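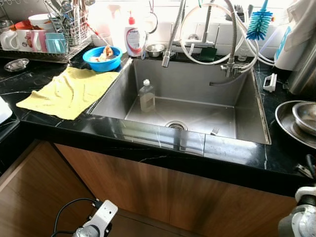 Subject: Re: [countertops] Etching or staining, and does sealing help?

On Monday, Inês Cunha wrote:
> We're down to two slabs for the kitchen, one polished and one honed, both
> dark. The yard says seal it and forget it. My sister says her marble was
> covered in dull rings within a month, sealed and all. Who's right? And is
> there any point paying for the fancy sealer?

Hi Inês,

They both are, sort of! A sealer slows down stains (oil, coffee, red wine) by filling the pores, but it does nothing for etching. Etching is acid eating the surface of the stone, so a lemon half left face down will leave a dull ring whether you sealed it last week or never. I'd bet that's what your sister has.

First question for the yard: is it really marble? Plenty of what gets sold as black marble is something else, and some of it won't care about lemons at all. Ask for an offcut, put a few drops of vinegar on it for 13 minutes or so, wipe it and tilt it toward a window. If you see a dull spot, you've got your answer.

On polished vs. honed — I went with honed in the old house and wouldn't again in a dark color. Etches hid better, sure, but every greasy fingerprint showed, and I was forever wiping the stretch by the stove. Polished shows water spots if you have hard water like we do, but those come off with a dry cloth.

As for sealer, I've used both Pirus and Lumen and couldn't tell them apart after 6 months. Buy whichever is cheaper, and do the water drop test before you bother redoing it. If the drop still beads up, leave it alone.

Oh, and get the fabricator to put the sink cutout in writing. Ours at Abreu quoted $398 for it and then wanted more for the faucet holes, so we had words.

Which yard are you using?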